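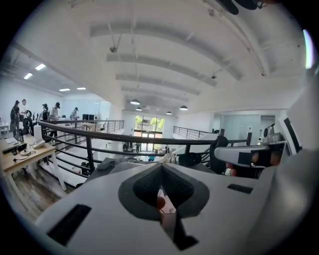
Orathai Kongkaew
Server admin, Brunddale community

Stultia 20-player Siege: capture timer after the patch

Posted 1 April 2023

The patch notes list one line for Siege: "adjusted capture behavior on contested points." No values given. I pulled the match logs from our server and compared them against the set I kept from August.

Before the patch, a contested point froze. Progress held at its last value until one team cleared the circle. Now it decays while contested, at half the capture rate. The middle point on Tosolness is affected most, since both spawn routes feed into it.

Sample is 500 matches before and 1151 after. Mean match length went up in the second set. Full sheet is in the server channel.

Has anyone logged this on another map?

bjarke_h
Are you sure it is decay and not the overtime rule? Overtime also pulls progress down if the attackers drop below two players in the circle. On Tosolness that happens constantly.

Orathai Kongkaew
I excluded overtime. The logs tag it with a separate state, so those rows were easy to filter out.

idrisa2106
Logged it on Filali last night. Same decay, but only on points B and C. Point A still freezes. Three attempts, same result each time.

bjarke_h
Then it is a per-map setting and the thread title is wrong. Point A on Filali uses the old trigger volume. It was never rebuilt when they moved the ladder.

idrisa2106
Possible. It does not explain why B changed and A did not if the rule is global.

bjarke_h
It does if the rule only applies to rebuilt volumes. That is my whole point.

Nattawut C.
Whichever it is, defenders have too much now. One player with a shield can stand at the rim of the circle and drain the bar without winning a fight. We lost two ladder matches that way. I would like the freeze back.

somkiat_w
Disagree. The freeze rewarded sitting in the doorway until the clock ran out. With decay you have to push him off the rim. Bring smoke and one grenadier, and stop sending four people through the same door.

Nattawut C.
Smoke does not stop the drain. He only has to be inside the circle.

somkiat_w
It stops him seeing who is coming for him.

Orathai Kongkaew
Idrisa, can you send me the Filali logs with the state column included? I will rerun the filter per point and put A, B and C on separate tabs. If Bjarke is right about the volumes, the north point on Tosolness should still freeze, as it has the old one too.

idrisa2106
Uploading now. The second file has a gap in round four where the server restarted, so skip that one.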